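## Notes from the Supply Room

The supply room at Durneck is open again after the October sort.
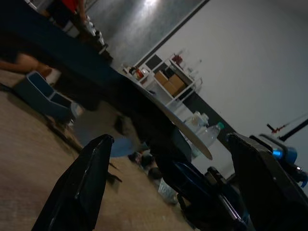 Most of the work was going through bottles. Over the years the room had picked up cleaning concentrate, hand soap, glue, diluted paint and several liquids with no label at all. Everything came off the shelves and went onto the table with the black cloth, where it could be checked for a label and a date. We had 41 bottles and containers when we started. Anything unlabeled or past its date went into a separate box for the county drop-off. Please don't pour leftovers down the sink, even if they look like soap.

The white metal shelves stay against the wall. Cardboard boxes go on the middle tier, stacked no more than two high. Bottles in current use go on the top. Paper goods will have their own shelf once we have bought a second unit, probably from Poltura, who quoted us a fair price and will deliver to the side door. Until then, paper towels are in the hall closet.

A few people have asked about the bins. The blue plastic bin with dividers is for markers, tape and small tools. The white basket is for items that need a home. If you find something and don't know where it belongs, put it in the basket and it will be dealt with at the end of the month. Things left on the floor get stepped on, and the vacuum has already swallowed one set of keys.

Kenji Okafor is keeping the stock list this year. The list is taped inside the door. When you take the last of something, write it down, with the size if you know it. Kenji orders once a month and has $200 to spend each time, so large requests should reach him early. The Vumon hand soap will not be reordered. Several members said it dried out their skin, and the refill pouches leaked.

The round gray table can still be used for small jobs such as folding the mailing or filling envelopes. It seats fewer people than it did when it stood by itself, so for the Đàm lunch we will bring in folding tables. There are 38 names on the lunch list at the moment. The sign-up sheet is by the coffee maker.

We also need labels. If you have a label maker at home that you would lend for an evening, leave a note in the office. The next sort starts at 6 p.m. and should be much shorter than the last one. Wear clothes you don't mind getting dusty. Gloves are provided, in medium and large only.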